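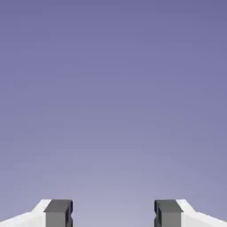 Saturday, September 18, 2021

I've had the same record on for most of this week, and since my family have stopped asking me to change it and started simply leaving the room, I thought I'd better come here and get it out of my system.

It's Menonow, the second album by Sodness, and if you've never heard of Sodness then you're in very good company. They were a duo - Lucrezia Lo Presti on vocals and an assortment of cheap keyboards, Amedeo Marino on drum machine, tape and (on a couple of songs) a rather wobbly bass guitar - and they made their records for a little label called Sartori, which seems to have been run out of somebody's spare bedroom and folded before most of its records had found a home. They put out two albums and a single. The first album is fine. The single is better than fine. Menonow is the one I can't leave alone.

I first came across it years ago on a cassette a friend made me, with something else entirely on the other side, and the song titles written so faintly in pencil that I had half of them wrong until this month. For ages I believed the third song was called "Cold Laundry". It's "Gold Laundry". I'm not sure that makes any more sense, but I've had to adjust the way I sing along in the kitchen, and I still get it wrong one time in three.

The tape went missing in a house move, as tapes do. I looked for the record in a lazy sort of way after that, by which I mean I flicked to the letter S whenever I was in a shop and sighed. Then at the start of the month I went into Jotlow, which is the shop by the old bus station that does records at the front and mends amplifiers at the back, to pick up a stylus, and there it was in the new arrivals, between a brass band and something with a horse on the sleeve. I did that silly thing where you look over your shoulder in case someone else has seen it. Only a man buying a lead for his guitar. I paid and practically ran to the car, and of course I forgot the stylus, so I had to go back in again with my face all red.

So, to the music! The opening track is called "Weathercock" and it takes its time. There's a low keyboard note that just sits there, going slightly out of tune and back in, and then the drum machine arrives as if it's come in through the wrong door. You think, well, this can't be right, the beat is a shade too quick for the chords. And then Lucrezia starts singing halfway between the two and it all settles down around her. I've listened to it a great many times now and I still tense up a little before she comes in.

She has a wonderful voice for this sort of thing. She isn't icy, which was rather the fashion for this kind of music, and she doesn't go in for big dramatic swoops either. She sounds like somebody reading you a letter over the phone, quite carefully, and trying not to let on which bits upset her. Some of the words are in Italian and some in English, and she slips from one to the other in the middle of a line. My Italian is limited to menus, so I miss a good deal, but on "Gold Laundry" she repeats one phrase over and over until it stops being words at all and becomes part of the rhythm, and I don't feel I'm missing anything there.

Amedeo's side of things is harder to write about without sounding like a manual. He obviously loved the drum machine but he didn't treat it with much respect. On "Lift Attendant" he seems to be switching bits of it on and off by hand while the tape is running, so the snare drops out just when you'd lean on it, and there's a click each time that they either couldn't get rid of or liked too much to remove. I'm very fond of those clicks. On the cassette I took them for a fault with my friend's tape deck, and I remember telling him so, rather grandly. He reminded me of that when I rang him up about finding the record.

Side one ends with the only thing here I'd call a proper pop song, "Two Umbrellas". It should have been the single. It has a chorus you could sing to a baby, and a funny little organ part that goes up when you expect it to go down. The actual single, "Passenger Side", isn't on the album at all, and I've only ever heard it played down a telephone line, more or less (an old radio recording, very fuzzy). If anyone reading has a copy and would like to be pestered, do say.

Side two is stranger and I suspect it's why the album didn't sell. There are only 3 tracks on it. The first is short and is mainly tape noise with a bit of singing underneath, and I admit I sometimes get up and make tea during it. The second, "Orchard Road at Night", is lovely, very slow, with the bass guitar doing most of the work and Lucrezia hardly raising her voice over it. I played it to my sister in the car and she said it made her feel as though she'd left something on at home, and then she asked if we could have the radio back. I thought that was quite a good review.

And then there's the last one, which is the title track and which goes on for about 40 lines of verse without a chorus anywhere in it. I had to read the lyric sheet through before I could follow it. It's a sort of list, things seen from a train window or remembered while looking out of one, and the music underneath hardly changes except that it gets very gradually louder, so gradually that the first time I played it I had to get up and turn the volume down near the end and couldn't work out when it had got so loud. Then it stops dead. No fade, no echo, just the run-out groove going round. My copy has a light scratch just there, so I get a soft tick, tick, tick until I lift the arm, and I'm afraid I've grown attached to that as well.

I should be fair and say what's wrong with it. The sound is thin. If you're used to modern records, or even to the bigger studio records of the day, you'll think something has come unplugged. There's almost no bottom end on side one, and the quieter passages hiss like a kettle. I also think they had one idea too few for side two, and that a firmer hand at Sartori might have told them to put the single on there and be done with it. And the sleeve notes are hopeless. There's a paragraph of thanks to people known only by first names or initials, nothing whatever about who played the clarinet on "Lift Attendant" (there's definitely a clarinet), and the running order printed on the back has two of the songs swapped round.

But I keep coming back to how much room there is in it. So many records from that corner of things are crammed full, every gap stuffed with another sequencer line because somebody had just bought the sequencer. These two left the gaps where they were. You can hear a chair creak before "Two Umbrellas". You can hear her breathe in. I played it last thing on Tuesday night with the lamp off and the window open a bit, and a car went past outside during the slow part of "Orchard Road at Night", and I spent the next evening listening for the car.

I don't know what became of either of them afterwards. The chap at Jotlow thought Amedeo had gone on to teach, and that there was a later tape by Lucrezia on her own, voice and a single keyboard, sold at a handful of concerts and never again. He'd never seen one himself. He did say that the record came in as part of a big box from a house clearance, and that he hasn't got to the bottom of the box yet, so you can guess where I'll be next Saturday morning. I do still need the stylus, after all.

If you'd like to try Sodness and you don't fancy waiting for a house clearance of your own, ask around, as there are copies of the first album about and they don't seem to cost much. Start with the second song on it, "Postcard Rack", which is the closest they came at that stage to what they did on Menonow. Play it quite loud. And if you were lucky enough to see them, please leave me a comment and tell me everything, even if all you remember is what the support band was like. I'd particularly like to know whether he switched the drum machine on and off by hand on stage as well, and whether she sang the long one from memory.

Next time I'll try to write about something a few more of you have heard. I've been promising a piece on my mum's old dance band records since the spring, and she has started to ask after it.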